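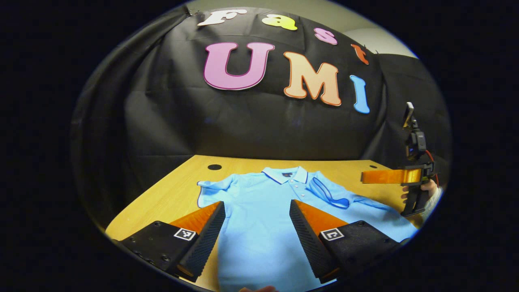 Learning to swim at 46

The bookkeeper from Jarnoma had lived beside a lake for most of her life and never gone in above the knee. She joined the adult beginners' class at Ditska baths in January.

"My daughter could swim at five. I used to hold the towels," she said.

The class has 12 places and meets at seven in the evening, after the school groups have gone. Her first two lessons were spent holding the rail and breathing out under water.

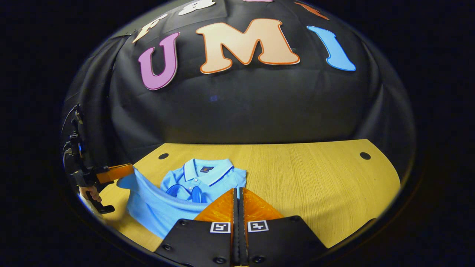 She said the breathing was harder than the kicking. "I kept lifting my head to check where the wall was. The teacher told me to look at the tiles."

By spring she could manage a full length on her front. Backstroke took longer, and she still dislikes water in her ears.

Would she try the lake? "Up to my shoulders, with someone next to me. I've bought a proper costume now, so I'd better use it."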